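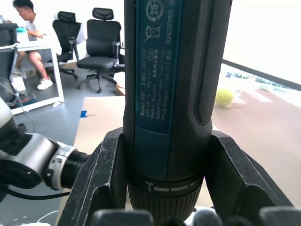

A gaveta das ferramentas, edição de inverno

Há quem colecione selos. Eu coleciono chaves de fendas com a ponta moída, herdadas de todas as casas por onde passei, e em novembro resolvi finalmente fazer-lhes o funeral. Ficou a aparafusadora sem fio, das pequenas, de 3,6 V, que cabe na mão e não faz ninguém sentir-se empreiteiro.

Convém não lhe pedir milagres. Montei com ela uma estante Dijkstra de oito prateleiras, cujo manual promete quatro passos e omite os restantes, e correu bem até ao momento em que decidi que o binário no máximo era uma questão de carácter. O aglomerado discordou. Desde então começo sempre no mais baixo e vou subindo, com uma humildade que me fica pessimamente.
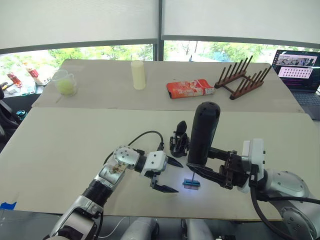

O outro segredo é a mesa. Mesa grande, perto da janela, e sem a chávena de café em cima, porque um parafuso pequeno tem faro para líquidos escuros. E segurem a ferramenta direita: inclinada, come a cabeça do parafuso e depois lá vamos nós ao alicate, à asneira e à loja de Rodivton, por esta ordem.

Para a próxima: o que fazer aos 327 parafusos que sobram.

Leia também
- Prirkico: a cola que cola sobretudo dedos
- Buchas, essas incompreendidas
- Feira de usados de Neltthorpe

Recebe este boletim porque o subscreveu. Pode cancelar a subscrição a qualquer momento.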